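Kisgate Workshop – Bench Robot Safety and Readiness Checklist, with comments
Two-arm table unit, cup-clearing job. Inspected 2022-08-03.

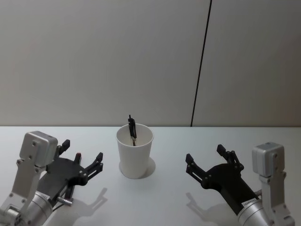 1. Scope of this inspection

The question put to me was whether the two-arm unit can be left to clear small items off a tabletop at Kisgate while staff get on with other work. The supplier's sheet says it is "ready for everyday chores". I have marked it on what it did in front of me and left the sheet in its folder.

2. Work area

2.1 Tabletop clear of anything not part of the job – PASS
Comment: White top, one paper cup, nothing else in front of it. A real bench at Kisgate never looks like this. I have asked for the check to be repeated at the Unham site on a table that has been used for a morning.

2.2 Table does not shift when both arms stop sharply – PASS
Comment: Tried five times. No movement I could feel with a hand on the edge.

2.3 Floor marking around the reach of the arms – FAIL
Comment: Tape is missing on the side people walk past. Replace before the next session.

2.4 Lighting – PASS
Comment: Even light, soft shadows. Try it again with the side door open and the sun coming in. The Marchetti unit we looked at last year was fine until somebody opened a blind.

3. Arms and grippers

3.1 Bolts on the brackets tight, none missing – PASS
Comment: Checked by hand with the power off.

3.2 Cables secured and clear of the finger joints – ADVISORY
Comment: There is a dark cable leaving a connector low on the left gripper. It needs a clip. It did not catch on anything, but I would not sign for a full week of running on that basis.

3.3 Pinch points labelled – FAIL
Comment: The fingers are open linkages with pins through them, and there are plenty of places to lose a bit of skin. The small sticker on the right wrist is in print too tiny to be any use as a warning. Fit a proper one on each arm.

3.4 Stop button within reach of the operator – PASS
Comment: Both arms stopped at once. They also held position, so allow for that if a sleeve is caught.

4. The chore itself

4.1 Finds the item – PASS
Comment: A plain white cup on a white table is a fair test and I give credit for it.

4.2 Lifts a paper cup without crushing it – ADVISORY
Comment: Lifted every time, dented more often than I would like. It doesn't matter for a cup going in the bin. It would matter for one with tea in it, and I declined to try that near the wiring.

4.3 Deals with what is in the cup – FAIL
Comment: This is the item I would like the office to read. The cup has a thin black object standing up in it, poking out over the rim. A person would take that out or tip it out without thinking. The unit took hold of the cup and carried on as though it were empty. On the second try a finger brushed the object and the arm stopped and waited for help. Stopping is the safe thing to do, and I have no complaint there, but somebody then has to walk over.

4.4 Time taken – NOT SCORED
Comment: Slower than doing it yourself. The supplier says speed will come with the next update. I have heard that before, about the Banuvwood floor cleaner among others.

5. Supervision

5.1 Trained person present at all times – REQUIRED
5.2 Unattended running – NOT PERMITTED
5.3 Running with visitors in the room – NOT PERMITTED until 2.3 and 3.3 are put right
5.4 Log kept of every stop – PASS
Comment: The log gives the time of each stop but no cause. Add a column.

6. Result

Safe to use under supervision once the two labels and the tape are done. As a replacement for anybody's clearing up, no. I would look again if the supplier can show it sorting a cup from its contents on a messy bench, with our cups, and with our people choosing what goes in them.

Re-inspection to be booked by the workshop office before the end of August.

Kisgate Workshop | Contact the safety desk | © 2022 Kisgate | Back to top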